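About Dridik Home Repair

Most "about us" pages in this trade say the same thing. Family values, quality work, your satisfaction guaranteed. We have read a lot of them and we couldn't tell you which company is which. So we will try to stick to things you can check.

Dridik has been doing kitchens, bathrooms, basements and back porches in and near Mesberg since 2006. Ronaldo Camargo started the company after years of working for other contractors, and he still walks every job before a price goes out. We have finished 468 projects as of July 2020. That number covers signed contracts only. It leaves out the doorknobs and the leaky traps, which some outfits like to throw in so the total looks better.

How we price

We don't believe in the free estimate, at least as it's usually sold. A man who spends ten minutes in your kitchen and hands you a number on the back of a card is guessing, and you will pay for the guess later in change orders. Our first visit is free and gets you a range. If you want to go on, we charge $77 for a measured, written bid with the materials listed by line. Sign with us and it comes off the first invoice. Take it to another contractor if you want to. Plenty of people do, and a few of them come back.

Our bids are good for 30 days. Lumber prices have been jumping all year and we won't pretend we can hold them longer than that.

We ask for a deposit when materials are ordered and not a day sooner. If any contractor wants half the money before there is a start date on paper, ask why. Ask us too.

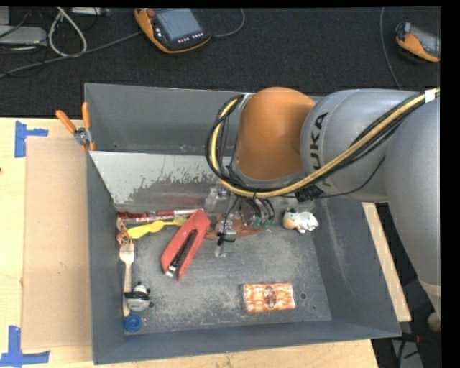 KUKA arm over a gray metal bin of small objects.

Who does the work

There are seven people on our payroll. Tile and finish carpentry are done by our own crew. Plumbing, electrical and HVAC go to licensed subs, and we put their names and license numbers in your contract. We mention it since "all work done by our own employees" is a line we see on a lot of trucks — and in our experience it's rarely true once you get to the wiring.

About reviews

We have them, and they are mostly good. We wouldn't put too much weight on them. Anyone can get a brother-in-law to type five stars. What we offer in place of that is a list of 37 past customers who have agreed to take a phone call, including two who had a real complaint about us. One was a shower pan on Han Street that had to come out and be done over at our cost. The other was a schedule that slipped by around three weeks, and that was our fault. Call them and hear it from their side.

What we don't do

Roofs, foundations, pools, or anything over two stories. We don't do "whole home makeovers" in ten days, and we doubt the people who say they do. We don't offer financing. We looked into it last November, read the fine print on the rates, and passed.

We also don't give lifetime warranties. Whose lifetime? Our labor is covered for two years, in writing. Fixtures and appliances carry whatever the maker gives you, and we hand over the paperwork at the final walk-through.

Where to find us

The shop is on Dineo Avenue, behind the tire place. The office phone is answered on weekdays from 7:30 to 4. After that you'll get the machine, and we return calls the next working day.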